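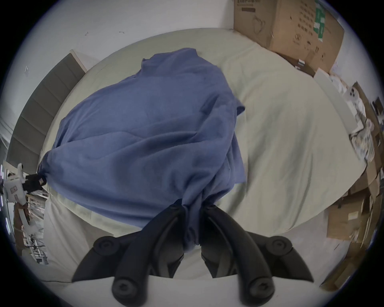 Crumpled blue cloth on the bed, hand-held grippers, wrist view.

Prikero Shirt Folding Set

README, version 2, updated in May

Prikero is the student project of the Kumsa robotics club. We want a two-armed robot to fold a T-shirt on a bed, and we want it to learn by copying people. This folder holds the demonstrations we have recorded so far, along with the notes you need to load them. We are really happy with how this set came out and would love for other student teams to try it!

What's in the set

There are 200 demonstrations in total. Of these, 100 use short-sleeved T-shirts, and the rest are split between towels and long-sleeved shirts. Every demonstration is done by one person holding a gripper in each hand, with a camera on each gripper and one at head height. The three views are saved side by side under the same episode number, so you can load one view or all of them.

Folder layout

episodes/ one folder per demonstration
episodes/left, right, head: the three video streams
labels/ start and end of each fold, one text file per episode
splits/ train, validation and test lists
tools/ loader, viewer and the sync checker

The test list has 51 episodes in it. Please keep those out of training, even for a quick try, or your numbers can't be compared with ours. 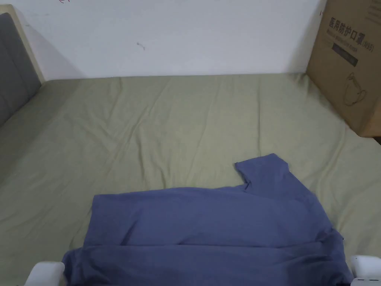

Sleeves are the hardest part of the whole task, and they taught us more than anything else we worked on this term. A towel has four corners and you always know what you are looking for. A shirt gives you a hem, a collar and two floppy bits that go wherever they like. Once the body is doubled over, a sleeve can still be sticking up past the top fold, pointing at the back of the bed, and the person folding has to decide whether to tuck it now or carry on and catch it with the next fold. We label both choices. In the label files they are called tuck_first and tuck_later, and if you only want one style you can filter on that field. Our first model mixed the two and would reach for a sleeve, stop, and go back to the hem. Training on tuck_later alone cleared up most of that, which made for a very loud evening in the club room.

How a demonstration is recorded

Start the recorder, hold both grippers still until the sync checker gives the OK, then fold. Slow and steady is best. If you drop a corner, pick it up again and keep going! Recoveries are useful and we keep them, marked with recovery = 1. Throw out a take only if a camera stops or the cloth ends up on the floor.

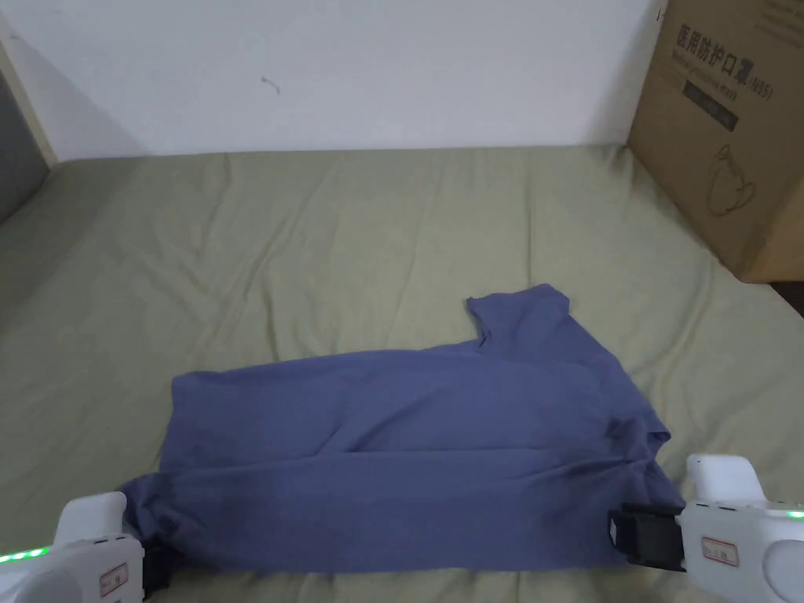
Two grippers on a partly folded T-shirt, head view.

Labels were made by hand using Dustar, the small viewer we wrote for this project. It steps through the head view and lets you mark the moment each fold starts and ends. You'll find it in tools/ with its own short help file. Two club members labeled every episode separately, and where they disagreed by more than a few frames they sat down and picked one together.

Known problems

Left and right streams can drift apart in the longest episodes. Run the sync checker with --fix before you train.
The lighting is indoor lighting throughout. A model trained on this set alone will probably struggle in sunlight.
Pale cloth on a pale sheet is barely covered. We want more of it in version 3.
A few label files still use the old field name sleeve_up. The loader reads both.

What we have tried

Our baseline takes the head view plus both gripper views and was trained for 2,000 steps on the club computer. It gets through the first fold nicely and then gets shy about the second. The settings file is in tools/baseline if you'd like to beat it. Please do, and send us your numbers!
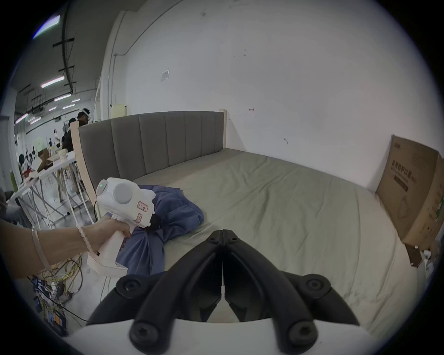

The Cultent team, who tried version 1 before anybody else, wrote back that the gripper views helped them far more than the head view once the cloth was bunched up, and they asked for a loader option that skips the head stream completely. We added it. Use --no-head.

They also asked for socks. Socks are on the list.

Using and sharing

Free for classes, clubs and research. Please mention Prikero and the version number in your write-up. Bug reports and new labels go through the issues page, and if you record your own episodes with the same folder layout we can merge them into version 3.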